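Wynne Tenants & Neighbors Board > Moving and Storage

Topic: Omside storage raised my rate AGAIN, anyone moved out lately?

brackenhill
Got the letter Tuesday. 12 months in a 10x10 at the Omside on Faltberg road and they want another $24 a month starting August. Second bump this year. Anybody talked them down or do I just pack up and go

pottedfern22
Call, dont email. They knocked mine back to the old price when I said I was leaving. Took 7 minutes, most of it hold music

gus_on_the_hill
They did NOT do that for me. Manager said rates are set by the main office and she can't touch them. So your mileage may vary

pottedfern22
did you have a moving date? I gave them one. Think that matters

gus_on_the_hill
Yep gave a date. Still no. Ended up paying $396 for two months while I looked for something else, then left anyway

brackenhill
Ugh ok. Mostly dining room stuff from my aunt's house plus boxes I havent opened. Might be cheaper to sell it

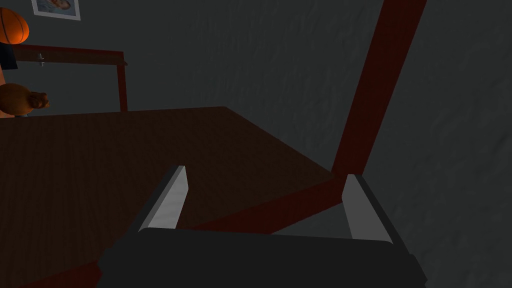 The chairs I'd keep. The rest I could let go if someone would come haul it. Is Brernedari still doing pickups or did they quit that

lowtide_kay
Brernedari does pickups but only ground floor now, and you wait over 12 days for a slot. Also they turn down anything with a scratch. I'd try the curb first lol

mapleandmain
Please don't do the curb. City tickets for that. My neighbor got one for a couch that was out one night

lowtide_kay
was kidding. mostly

gus_on_the_hill
Whatever you do read the move out part of the lease. Omside wants notice in writing and they don't prorate. Leave on the 2nd and you pay the whole month. Thats where they get people

brackenhill
Just checked, yep, it says that. Ten days notice, in writing. So if I want out before August I need to get moving

mapleandmain
I'll disagree with everybody and say stay put. A truck, a day off work, new lock, new deposit. You eat up a year of that increase just moving it across town

pottedfern22
Only if there's no third increase. There's always a third increase

mapleandmain
fair

brackenhill
Went over after work and pulled a few things toward the door to see what's what. More junk than I remembered.
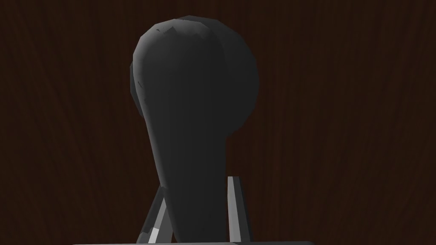
Anyway called the office while I was there. Got offered half off the increase, so $12 more a month and not 24. Only good for six months though, then it goes to full price

gus_on_the_hill
Get it in an email. They "forgot" mine

pottedfern22
told you, call. Half is better than nothing

lowtide_kay
Six months is enough time to sell the table and drop to a smaller unit. 5x5s in the back building are way cheaper, no climate control tho so watch out for the wood

brackenhill
Thats what im leaning to. Asked for it in writing, no email yet. Will post when it shows up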